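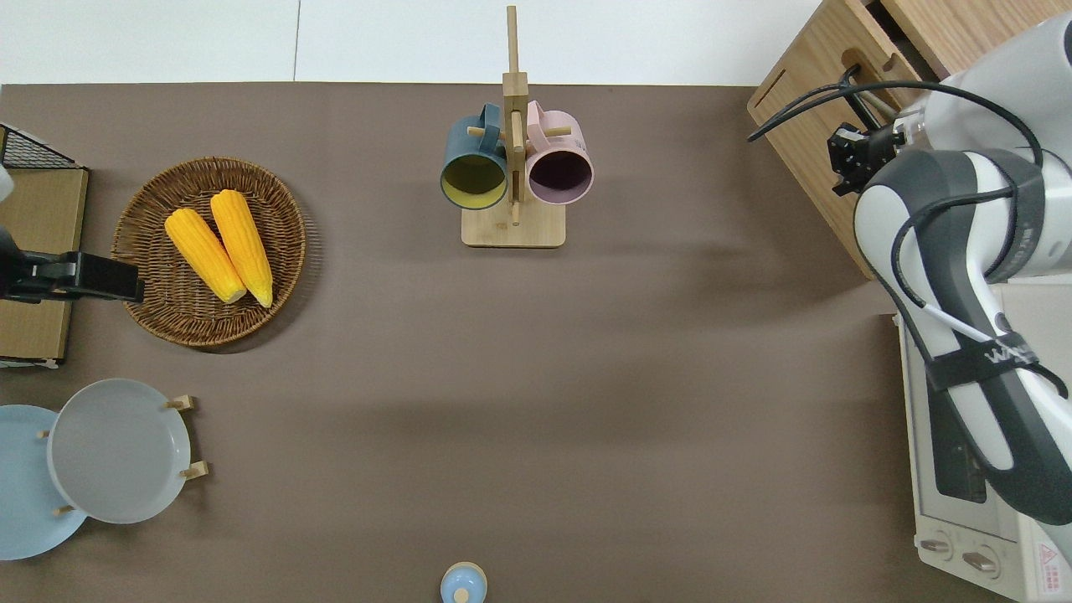 Issahaku House - shared kitchen inspection
Monthly checklist, benches, tables and open storage
Date: Oct 5, 2018
Form 1186

Mark each item OK, Fix or N/A. Write a comment for anything marked Fix.

1. Tabletop wiped down, no sticky patches or crumbs
OK
Comment: Clean. Keep using the mild spray from under the sink. The stronger one left a dull spot on the other table in the dining room.

2. Wall behind table
OK
Comment: White panels, no splashes worth noting. Check the seam again in December when the heating has been on a while.

3. Produce basket
OK
Comment: Two cobs of corn in the wicker basket, husks off. They need to be eaten today or go in the fridge. Husked corn dries out quickly on the table. Shake the basket out over the bin once it is empty and brush the weave with a dry brush. Do not soak it.

4. Mug tree stands level, pegs tight
OK
Comment: Two mugs on it, one blue with yellow inside, one pink with purple inside. Pegs turned by hand, none came loose. If more mugs go up, load both sides evenly. The last tree we had tipped with four on one side and we lost a Kultel mug.

5. Mugs free of chips and cracks
OK
Comment: Run a finger around the rim, and look at the handle where it joins. Dark glazes hide tea stains, so check the inside of the purple one under the light.

6. Dish rack
Fix
Comment: Wooden rack, plates stored on edge. Rack itself is sound but the underside feels rough and needs sanding and a coat of food-safe oil. Plates go in dry only - wet ones belong on the draining board.

7. Wire mesh tray
OK
Comment: No rust found, no sharp ends. Tray sits on the light wooden box at the left end of the table. Leave it there, it was getting knocked when it was on the bench.

8. Walkway beside table clear
OK

9. Power point and cords
N/A
Comment: No appliances are kept on this table. Kettle (2000 watts) stays on the bench by the window and is covered on the electrical sheet.

10. Cleaning products stored away from food
Fix
Comment: Jetulier degreaser found on the pantry shelf beside the flour. Moved to the sink cupboard. Second time this year. Label needed on the shelf.

11. Fridge temperature
Fix
Comment: Reading was 7 degrees. Should be 5 or under. Turned down one notch, recheck tomorrow morning and call Gideo Appliance Service if it has not dropped.

Items marked Fix to be done within 18 days. Put the finished sheet in the blue folder.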